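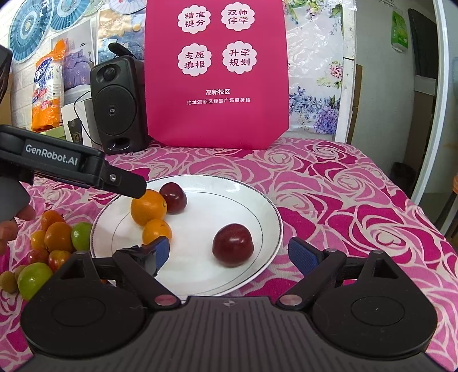 Citrus should go into the coolroom as late as possible, according to the packing manager at Onley, and apples as early as possible. Growers who treat the two alike lose money on one of them. The manager has run the Tadero line for 10 seasons and spoke to us between shifts.

"Apples keep ripening after they come off the tree," the manager said. "An orange doesn't, not in any way you'd notice. What it does is lose water through the rind."

Onley moves 800 bins in a normal July. The coolroom was rebuilt with panels from Kwiatkowski, and humidity is now logged on every rack. Before the rebuild, readings near the door sat below 80 per cent for most of the day, and the outer bins lost weight.
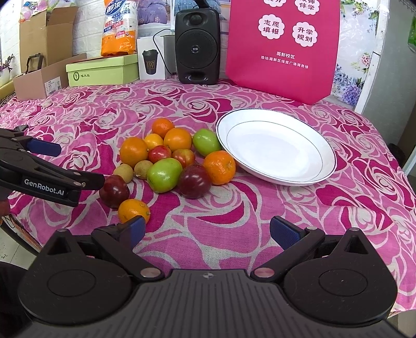 Ethylene is the second problem. Ripe apples give it off, and it speeds ageing in most produce stored nearby. At home, people put an orange and a dark red apple out on the same flowered tablecloth, and over a day or two the effect is small. In a sealed room it builds up. Onley keeps separate rooms for that purpose and vents the apple side every morning.

Asked about wax, the manager was brief. "It slows water loss. It won't fix fruit that was picked wet or dropped."

The Fustside block, with almost 3,000 trees, will be picked by colour and sugar test this year. The first bins go to the smaller room, where the fans have been set one step lower.

Filed under: Growing & Storage | Interviews

Contact us | Copyright 2022 | Back to top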